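Thread on how the hand-held gripper in our cell is set up and looked after. Mostly pad alignment, because that is where our bad sessions come from. Notes are from the bench log Tharindu Munshi and I keep on the Kollavero unit.

1/ The unit has two fingers, flat black pads, one per side. Each pad sits on a block at the end of its arm. Pads wear. Blocks shift. Everything below is about catching either one before it gets into the recordings.

2/ Start with the power off and the fingers open. Wipe both pad faces with a lint-free cloth and a little isopropyl. No acetone. It left one set of pads shiny in November and they slipped on anything smooth for the rest of their life, which was short.

3/ Check the mounting blocks by hand. Hold the arm, push the pad sideways with a thumb. Any click means a loose screw. Back the screw out fully, clean the thread, one drop of medium threadlocker, back in. Tightening over old threadlocker holds for a day or two and then you do it again.

4/ Next, the joints. Cycle the fingers by hand through full travel, slowly. You are feeling for a step. A smooth increase in drag is fine, a step means grit or a flat spot on the pin. We pull the pin for a step and leave it alone for drag.

5/ Opening angle. Open to the stop and look at both pads from the wrist view. They should lean in by the same amount. If one side leans more, fix the block on that side first. Do not correct it in software. We did that once and spent a week finding out why closed position was off by 19 counts. 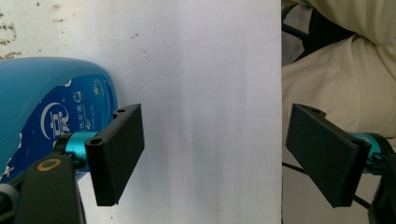 Wrist view, fingers open, both pads angled in toward the gap.

6/ The wide gap is where I read the angle. A plain, light background between the pads helps a lot: the inner edges are easy to pick out. Against dark fabric I have misjudged it more than once.

7/ Closing test. Close on a strip of printer paper and pull. Even drag top to bottom is a pass. If the paper pivots, the pads are meeting at one end – go back to post 5.

8/ Encoder zero comes last, after all mechanical work. Close fully, wait for the reading to settle, store it. Our normal span from closed to open is 1562 counts. If a fresh zero moves that figure by more than 58, something mechanical was missed. Do not store it.

9/ Pad life. We swap at 260 hours, both sides together, even if one looks fine. Tadeusz Czerwiński wanted to run them until they failed and log the force curve. We tried it on one pair. The curve was useful, the two days of dropped parts were not.

10/ Spares: bag the pads in pairs and write the install hours on the bag. Loose single pads end up mixed, and a new one opposite a worn one gives you the paper pivot from post 7.

11/ Full check takes me under half an hour if no pin has to come out. Joint pin removal needs its own thread. I am waiting on a Prallov pin press before I write it up.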